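**Luva travel kettle: has anyone's turned up yet?**

**pennyroyal49**
Backed this in November at the early price, £49, for the folding kettle with the spare lid. The last update said "final packing". The one before that also said "final packing". Is anyone outside the UK holding a real kettle, or are we all still drinking from the update emails?

**Moss_and_Mortar**
Mine came last week. Backer number 2978, if that helps you work out your place in the queue. It boils water. The lid needs two hands and some patience.

**pennyroyal49**
2978 is after me. I'm 800 and something. So much for sending them out in order.

**tidewrack**
They never said they'd go in order. Soudabeh Amini put it in the comments months ago: they ship by colour, and the green ones were stuck waiting for handles. Did you pick green?

**pennyroyal49**
I picked green.
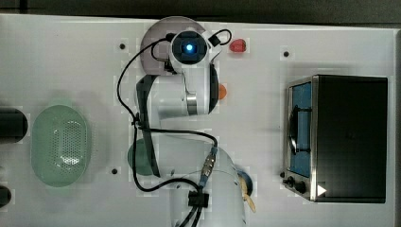 I'd still have liked it in an update, where people might see it, and not in reply 212 under a question about plug adaptors. If you take money from up to 4000 people you can manage one line saying "green is late".

**Moss_and_Mortar**
Bit harsh. It's two people in a unit in Onwood and they've answered every message I sent. Compare that with the Penen lunchbox lot, who took the money and then took up silence as a hobby.

**tidewrack**
The Penen lunchbox did arrive in the end, to be fair. My daughter had left school by then, but she takes it to work.

**Farahani_fan**
I backed the Farahani flask the same month as Luva and had it in eight weeks. Small firms can do it. "There's only two of us" is a reason to promise less, surely?

**Moss_and_Mortar**
Farahani were already making flasks. They changed the cap and called it a campaign. I don't think that's the same as starting from a drawing.

**Farahani_fan**
It's a very good cap.

**pennyroyal49**
I've written to Luva and asked to swap to grey. Reply came in twenty minutes, very polite. They can do it, but grey has now sold out and the next lot goes after green.

**tidewrack**
Stay green, then. And do the first boil with the lid off, mine tasted of new wellies until the third go.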